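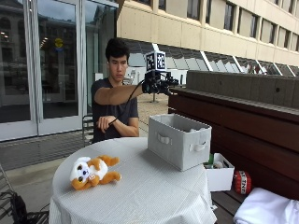 One of the round patio tables at Herton, white cloth and all.

February 24, 2021

I went to the Prollstead open day expecting to be sold something, and I was, though it took them until after lunch. The estate has been promising "a new kind of country stay" since November, and the brochure makes a lot of its kitchen garden, its spring water and its quiet. I wanted to see how much of that held up on foot.

The garden is real. It is also small. Ľubomír Kováčik, who led our group, told us it supplies the restaurant all year, and when I asked about winter greens he said "most of the year" and moved on to the compost. There are 84 beds on the plan they hand out at the gate. A good share of the ones I walked past were bare soil with a label stuck in it.

Herton, the older house, is the better half of the visit. The stairs creak, the library smells of actual books, and they serve lunch out on the patio if you ask. I had soup and bread for $9 and thought it fair. Coffee was extra, and weak.

The spring was a letdown. You walk for about 8 minutes down a muddy track to look at a pipe coming out of a bank. Mhairi Chisholm gave a short talk on the minerals in the water and what they are supposed to do for your joints. She was pleasant and knew her geology, but when someone asked who had tested the claims, the answer was a leaflet. I read the leaflet. It doesn't say.

As for the quiet, the main road runs along the north wall and you can hear trucks from the bedrooms they let us into. Both rooms had double glazing - fine if you never open a window.

The selling came at the end, with a discount on two nights if you booked before leaving. I didn't. I would go back for the library and the soup, on an ordinary day, and park by the lower gate where it's free.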